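28 April 2020

Up at six. Cold enough for the heater, which I'd said I wouldn't turn on until May. Frost on the ute but none on the lawn. Porridge, the last of the brown sugar, and tea.

Walking

Did the long loop this morning, out past the Skokton silos and back along the creek. Most of the track is dry. The low bit near the culvert has been chewed up by bikes and I went around it through the grass and got seeds all through my socks. Passed a couple with a pram and we all did the wide swing, them to the fence and me to the gutter, and said good morning louder than we needed to. I'm getting used to that. There are chalk drawings outside the units again and a bear in the upstairs window of the end one.

My step counter said 2,904 when I got to the bridge, which seems low for that distance. It always reads low when I've got my hands in my pockets.

The leaves are late. The liquidambar on the corner has only gone at the top and the rest is still green. Last year I had filled the green bin with them by Anzac Day. I won't complain, the gutters were done in a hurry and I don't trust the guard over the laundry.

Work

Logged on at half past eight. The Shahbazi job is still going around in circles. They want the drainage schedule reissued with the new pit numbers, and the new pit numbers are on a drawing we haven't been sent. I wrote and asked for it a second time. Got an automatic reply. Spent the rest of the morning on the quantities instead and found a mistake of my own on sheet 26, where I'd carried the kerb length across from the old layout. Fixed it and reissued it before anyone noticed, then told them anyway, as it will show up in the total.

The video call was forty minutes and could have been ten. My picture froze twice. I've moved the desk from the front room to the hall end where the signal is better, but there is no window and by three o'clock I feel like I've been in a cupboard. Might try the kitchen table tomorrow and put up with the fridge.

We are being asked to take some leave before the end of June. I've got a fair bit owing and had been saving it for the trip in August. I can't see that trip happening. The bookings people at Skillton will give a credit but not a refund, and the credit has to be used within the year. It's $349 for the deposit, so no disaster. I'll ring again next week and see if I get someone different.

Shopping and parcels

Went to the supermarket after lunch, when it's quiet. There was toilet paper. No plain flour, though there was plenty of self-raising, and pasta only in the odd shapes. Limit of 2 on tinned tomatoes. I got mince, onions, carrots, a pumpkin half, cheese and a bag of mandarins that turned out to be dry. Came home and washed my hands and then wiped everything down on the back step, and I couldn't tell you if the wiping does any good.

The post has gone strange. Things ordered in March are coming after things ordered last week. The seed garlic is still somewhere between here and the depot according to the tracking, which hasn't changed in nine days. I'm keeping packaging now in case I have to send things on myself, bubble wrap mostly, and any small box that still has its flaps.

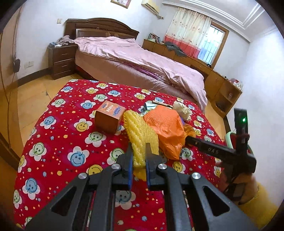
Garden

Had an hour before dark. Pulled out the tomatoes, which were finished, and put the green ones in a tray on the laundry sill. Some will colour up and the rest can go into pickle. Forked over the bed and put two bags of manure through it. The soil is better at that end than it has ever been. The other end is still clay and I hit the same brick I hit every year and left it there again.

Broad beans went in along the fence, a row and a half. I ran out of string for the row and used an old bit of venetian cord. Silverbeet is fine. Something is eating the rocket at night and I suspect slugs, so I've put down a saucer of beer under the edge of the sleeper. The beer was a Weltico stubby from the back of the fridge that has been there since Christmas.

The tap by the shed drips unless it's done up very hard. Needs a washer. I thought I had a packet of them in the blue tin but they are all the wrong size.

Evening

Shepherd's pie, enough for tomorrow as well. Watched the news at seven and turned it off after the numbers. Read two chapters of the book on the Murray paddle steamers, which is slow going in the part about the insurance claims, but I want to get to the floods.

Back is sore from the forking. Bins out tonight, recycling as well. Rain forecast from midday tomorrow, so bring in the towels before starting work, and ring about the garlic.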